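4. Evaluation of a Commercial Hand-Held Collection Kit

4.1 Kit under review

The kit we evaluated is the Talell pair, sold by Rikthorpe as a two-handed set with a head-worn camera, a charger and a one-year license for the alignment software. We paid for it at the normal academic price and had no contact with the seller beyond the support desk. The unit we received carried the firmware current on June 12, 2022, and we did not update it during the trial.

Each gripper has a trigger-driven pair of curved fingers with ribbed pads, a wide-angle camera looking out over the fingers, and a printed marker block fixed to the outside of the body. The head camera sees the marker blocks whenever the hands are in front of the wearer, and the software uses them to place the two grippers relative to each other. Between sightings it falls back on the gripper cameras and inertial data. The seller recommends the kit for "any indoor manual task." We wanted to know what that means for a lab that has no motion capture room and records in whatever part of the building is free.

Three properties mattered to us: how much of the recorded time survives the software's own quality check, how long a new operator needs before the recordings are usable, and how the kit behaves away from a desk. We did not train policies on the data for this section. That work is reported in Section 5.

4.2 Procedure

Recording took place in a shared building at Sollcombe, in a ground-floor area with a staircase. We chose it over our own lab because the surfaces are harder on tracking, with plain white walls and glossy floors, and because it has tasks at several heights. Operators worked standing at a table, crouched at floor level, and in the corridor. The floor-level work was added after the April pilot, in which every recording had been made at table height and the kit looked better than we now believe it is.

We recruited 14 operators. None had used the kit before. Each received the printed quick-start guide and 23 minutes of supervised practice, and then recorded short episodes of picking up, moving and setting down small objects. The operator chose which hand to use. We asked for the idle hand to stay raised with its gripper open, so that its marker block would remain in view of the head camera. In total we kept 800 episodes for analysis. Episodes that were stopped for safety or by mistake were dropped before the quality check and do not enter the figures below.

Rebecca Benedetti ran the sessions and logged interruptions by hand. Nataša Ristić reviewed the software output without access to that log. Where the two disagreed about the cause of a rejected episode, they went through the raw video together. The category labels follow Kovačević's scheme for tracking failures, with one addition for cable faults.

4.3 Findings

Setup was faster than the guide suggests. Pairing the grippers with the head camera took a few minutes and had to be repeated only when a battery was changed. The status lights are small but could be read by the operator while wearing the kit, and after the first session most operators checked them without being told.

Table work gave few problems. The marker blocks stay in front of the head camera, the hands move in a small volume, and the wearer tends to look where the hands are going. Most of the rejected table episodes were caused by the operator looking up toward someone who had spoken. This is easy to correct and we do not count it against the kit.

Floor-level work was less reliable. When an operator crouches and reaches forward, the knees and forearms come into the view, and the marker on one hand may be hidden by the other gripper. Of the rejected episodes, 38 were traced to this single cause. The software handles short gaps well, but it does not report how long a gap was, and it marks an episode as rejected only after processing has finished. An operator therefore learns about a run of bad episodes at the end of a session. A simple audible warning would have saved us a good deal of time, and we have asked Rikthorpe for one.

The gripper cameras use very wide lenses and capture much of the surroundings along with the fingers. This is useful for tracking in a corridor, where the ceiling and stairs supply features that the walls do not. It also means that the other person in a session is likely to be recorded, and any lab planning to release data should budget for face blurring. The kit does not include a tool for this. We used our own.

The cables were the most common complaint. Each gripper is connected by a thin cable that leaves from the base of the body, and its length is fixed. At the table it is long enough. On the floor it drags, and two operators stepped on it. The connector did not fail in our trial, but we would not expect it to last through months of daily use. Rikthorpe offers a spare cable at extra cost - we suggest ordering one with the kit.

Finger wear was low. The pads held thin and soft items equally well, and we saw no need for the optional wide fingers. Operators with small hands found the body bulky, and two asked for a break before their session was complete.

Figure 3 shows the kit in use in the Sollcombe area.
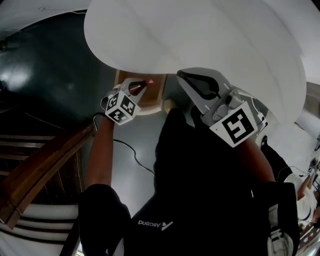
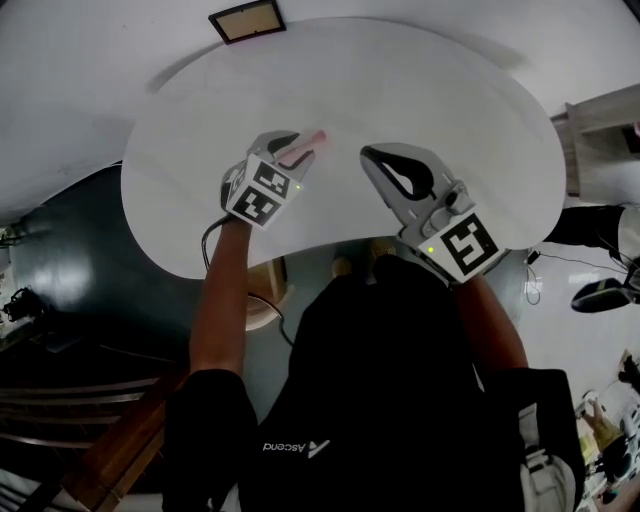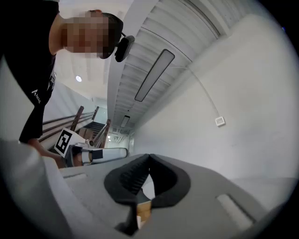 Figure 3. Two-gripper kit in use. First: floor-level work, head view. Second: table work, head view, with a pink object held in the left gripper. Third: view from a gripper camera, with a piece of cardboard between the fingers.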